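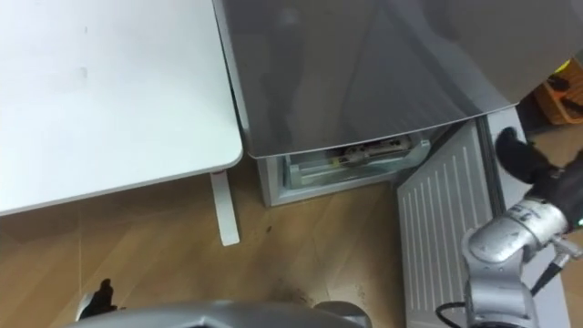

Why would anyone need a list of what's in other people's drawers, a reader wrote to me after the first version went up, when everybody's drawers have the same junk in them? Fair question! My answer is that the junk is pretty similar but where it ends up isn't, and the where is the part I like.

Astthorpe Drawer and Basket List
README, last edited 20 May 2022

What you're getting

One table, 761 rows. Each row is one thing in one place in a room where somebody works at home: a roll of tape in a desk drawer, a phone charger in a basket on the floor, a half-used pad of sticky notes on top of a cabinet. I started it in December when I was trying to tidy my own desk corner and couldn't decide what belonged where, so I began writing down where things already were. Then I asked friends to do the same, and they asked theirs, and it got away from me a bit.

The name is just the street I lived on at the time.

Files

items.csv - the whole table
places.csv - the list of places, with my wording for each
changes.txt - what I fixed and when (patchy before spring, sorry)
udell.py - a little script that checks for blank cells and misspelled places. Udell is what I call the script. You don't need it to use the table.

Columns

item: what the thing is, in plain words. "Scissors," "package, unopened," "tool, small." If the person filling in the sheet wasn't sure what something was, it says "unsure" plus the colors. A beige and dark brown something at the back of a drawer stays a beige and dark brown something until somebody picks it up and looks.

place: drawer, shelf, basket, desktop, floor, top of cabinet, or other.

next_to: the nearest big piece of furniture. A pull-out drawer right up against a white desk gets "desk," even when the drawer is part of something else. I went back and forth on this one for weeks.

open_closed: how the drawer or door was when the person wrote it down. Slightly open counts as open. I used to have a third choice, "ajar," and people used it for everything, so it's gone.

reach: can you get to it from the chair, yes or no.

note: anything goes. My favorite column by a mile.

Places that gave me trouble

Low cabinets and small fridges. From the desk chair they look a lot alike - big flat lid, something that slides out underneath, maybe a slatted panel at the side - and people use the tops the same way, as extra desk. If the sheet didn't say which it was, I put "cabinet or fridge" and left it there. Please don't split those rows by guessing. A mini fridge with pens on it is a real row, by the way, and so is a cabinet with yogurt in it (I asked twice).

Baskets. Woven ones, wire ones, cloth ones with handles, all of them are "basket." If the color was given it's in the note, so you'll find orange ones if you search for orange. Things sticking up out of a basket count as in the basket. Things hanging over the side by a strap also count as in the basket. Bags are "other."

Desktops. Some desks were reported with nothing on them, and those get one row with item = "none." I kept them in because a clear desk next to a full drawer tells you something too.

How it was filled in

I sent out a one-page sheet, and people either wrote on it or typed it up. I gave everyone 90 minutes at the most and told them to stop there even if the room wasn't finished. Of the 761 rows, 495 came in typed and the rest I typed up from handwriting, so blame me for odd spellings. There was a limit of 200 rows per room and one room hit it. Congratulations to that room.

What it's not good for

Please don't use it to say how tidy people are. The folks who agreed to do this like sorting things or feel guilty about not sorting things, and both kinds show up in the notes. It also says very little about kitchens, and garages are out completely.

Drawer sizes are missing. I know. A thing pushed against the back wall of a deep drawer is a lot more lost than the same thing in a shallow one, and I'd love to have that column. It's going in the next sheet.

Older versions

The first version was called Memetti and had the places as free text. If you have that one, throw it out. Baert was the second and is fine except that "floor" and "basket" got mixed up in a bunch of rows. The fix is in changes.txt.

Using it

Go ahead, for anything you want. If you add rows, keep the place words the way they are in places.csv and run the script once before sending them over. New rows for low cabinets are especially welcome, and if you can find out whether it's a fridge, put that in the note.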